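Protokoll der Besprechung „Kleiderraum und Wäsche“

Datum: 25. Januar 2023
Ort: Vereinshaus Prunik, Kleiderraum
Anwesend: Kazimír Baláž (Leitung), Higinio Tovar (Protokoll), Mitglieder der Wäschegruppe
Entschuldigt: Frau Beneš

1. Protokoll der letzten Sitzung
Das Protokoll vom Oktober wurde ohne Änderung angenommen.

2. Sortieren der Kleidung
Herr Baláž berichtet, dass die dunkle Kleidung weiterhin zusammen mit der hellen abgegeben wird. Es wurde beschlossen, dass dunkle Sachen in Zukunft gleich bei der Annahme getrennt werden. Für sie wird die blaue Wanne benutzt. Strickwaren sollen einzeln herausgenommen und geprüft werden, bevor man sie faltet. Stücke mit Löchern kommen in den Sack für Nundard. 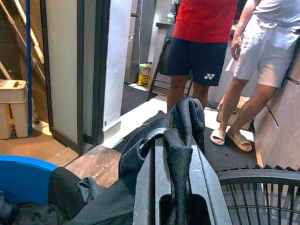 Herr Tovar hat gefragt, ob man auch die Sportkleidung getrennt legen soll. Die Mehrheit war dagegen, weil die Menge dafür zu klein ist. Man kann im Sommer noch einmal darüber sprechen.

3. Ventilator
Der Ventilator soll beim Sortieren so stehen, dass keine Kleidung auf das Gitter fallen kann. Wer als Letzter den Raum verlässt, zieht den Stecker.

4. Schrank und Ordnung auf dem Boden
Im Schrank fehlen noch die Beschriftungen für die unteren Fächer. Herr Tovar schreibt sie bis zur nächsten Sitzung. Kisten dürfen nur vorübergehend auf dem Boden stehen, der Weg zur Tür muss frei bleiben. Die Matte wird einmal pro Woche abgesaugt.

5. Anschaffungen
Die Firma Sinano hat ein Angebot für 200 Kleiderbügel geschickt. Der Preis beträgt 266 Kronen mit Lieferung. Das Angebot wurde angenommen. Der Kauf von einem zweiten Wäscheständer für 900 Kronen wird verschoben, bis wir wissen, ob Frau Beneš ihren alten abgeben möchte.

6. Verschiedenes
Der Schlüssel zum Kleiderraum hängt jetzt im Büro. Bitte nach dem Gebrauch dorthin zurückbringen.

Für das Protokoll: Higinio Tovar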